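Zekiso Kitchen Clutter, version 3: what changed and how to update

The third version of the Zekiso clutter set went up on Thursday evening. If you already have an older one in your Mods folder, please read the part about the old files before you download, as the names have changed.
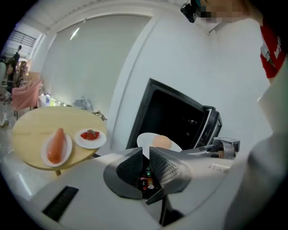
The set now has 48 objects, all of them decorative and all found under Miscellaneous in Decorations. The prices start at 3 simoleons. Everything is base game compatible. A few people asked whether the cutting boards need an expansion, and they don't. They used to borrow a texture from one, but I redid them with my own.

The biggest change is the slots. In version 2 the small items would only snap to the middle of a counter, so most people ended up placing them with the moveobjects cheat. They now use the small slot type and will fit on shelves, counters, end tables and the top of the fridge. The Weteck shelves from last spring have been updated to match, and you should get those again too if you use them. Without the new file the jars will sit slightly inside the wood.

Polygon counts are down as well. The worst offender was the fruit bowl, and it is now 377 polygons at the highest detail level. The lower detail levels have been rebuilt by hand, so things should no longer turn into gray lumps when you zoom out to the street.

Recolors: each object comes in 11 swatches. Nine are the same as before. The two new ones are a dull green and an off-white, both matched to the Haslam counters. Old recolors made by other people will still show up for the jars and the tins, but not for anything with a new mesh. If you made recolors for version 2, the new texture maps are in a separate zip on the download page. You are welcome to share your work as long as you don't include the mesh.

To update, close the game and delete every file that starts with "ZK_clutter". Then put in the merged package, or the separate files if you only want part of the set. Don't use both. Delete localthumbcache before you start the game again or the catalog will show the old pictures. Objects already placed on lots will stay where they are, with one exception: the tall bottle had to get a new ID and will disappear from your builds. Save a copy of any lot where it matters.

Known issues: the hanging towel still clips through the Resia oven handle when it is placed one notch too high. Lowering it fixes this. The glass lids can look dark in rooms with no window, and I haven't found the cause yet.

Thanks to Apostolos Sarantis for testing the slots on all of his shelves and for the Greek translation of the catalog text. Translations for other languages can be sent through the contact form. The strings file is in the download, and it takes about half an hour to fill in.

The matching wall cabinets are next. The meshes are finished but the doors are still unmapped, so they will be in a later newsletter.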